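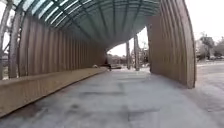 *The covered walkway on our Gakenport test route.*

## About Veltum

We write the rules that small ground robots follow when they share pavement with people, and we love this work! Veltum started with one question from a delivery client: how close is too close? The answer filled a notebook, then grew into Kotian, our open code of practice for robots in public places.

Kotian has 180 clauses, all in plain words. Speed near benches, stopping at blind corners, who gives way at a doorway – it's all in there, and anyone can copy it.

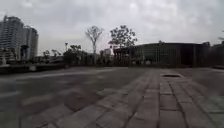
Every clause has to be tried outdoors before we publish it. Open plazas are harder than they look, with no lanes or curbs to tell a robot where it should be, so Kotian asks for a planned line and a safe place to stop along it.
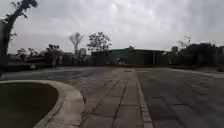

One reader of the last edition wrote to us that a robot should always yield to a person on foot, even when it got there first. We agreed, and clause 2 now says so.

Our training course, Fiton, has taken 600 operators through the code so far. Ask us for a place, or send us a clause you'd change – we read them all.

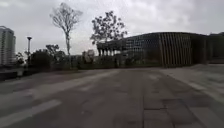
*Page last changed: December*

Schools and city offices can have up to 100 printed copies of Kotian free of charge.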